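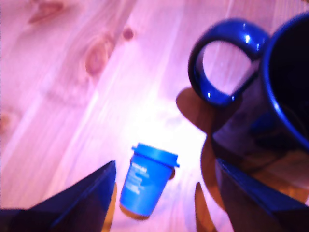
Have you ever looked closely at a wooden table and found little round or oval marks in it? These marks are called knots. Many tables have them, and many children think that they are stains, or that somebody burned the wood. A knot is a part of the tree itself. The pine wood under the blue mug has several, and they do not all look the same. One is an oval with a reddish-brown ring and a lighter middle. The one next to it on the right is only a small dot. To understand why they are different, we must go back to the time when the table was a tree.

Where does a knot come from?

A tree grows in two ways. It grows taller at the top, and it grows thicker all around. Every year the trunk puts on a new layer of wood, just under the bark. You can imagine a person who puts on a new coat each winter and never takes off the old ones.

Branches begin deep inside the trunk, near the middle. When the trunk becomes thicker, the new wood grows around the bottom part of each branch and holds it tight. After many years a long piece of the branch is hidden inside the trunk. When the tree is cut into boards, the saw goes through this hidden piece also. What you see on the board is the inside of a branch — and this is a knot.

Why are some knots round and some long?

Take a carrot and ask an adult to help you cut it. If you cut straight across, you get a circle. If you cut at a slant, you get an oval. If you cut it from the top to the tip, you get a long shape with a point. The saw does the same with a branch. The size of the knot tells you something too. A thin branch can leave only a dot, and a thick branch leaves a big mark.

Why are knots darker?

The wood in a branch is packed more closely than the wood of the trunk. In pine it also holds more resin, the sticky juice that you get on your fingers when you climb the tree. Resin makes the wood darker and gives it a strong smell.

Some knots have a black line around them. This happens when the branch died but stayed on the tree. The trunk continued to grow around it, but the two were not joined anymore. Such a knot can become loose and fall out, and then the board has a hole. Carpenters call it a dead knot. A live knot stays in its place.

What are the thin lines?

The lines that run along a board are the grain. They show the layers of the tree, light and dark. The light part grew in spring, when the tree was growing fast. The dark part grew later in the summer, when it was slower. Near a knot the lines often bend and go around it, like water in a stream goes around a stone.

Try it at home

You need a sheet of thin paper and a soft pencil or a crayon. Find a piece of wood that is not painted and feels a little rough. Put the paper on it and rub softly with the side of the pencil. The grain will come out on your paper, and maybe a knot too.

Evie Stockdale made her rubbing on an old bread board and found 2 knots that look like eyes. She drew an owl around them. What animal can you find in yours?

Words to remember

Grain: the lines in a piece of wood.
Knot: the place where a branch was.
Resin: the sticky juice of pine and some other trees.

Text: Ludivine Rolland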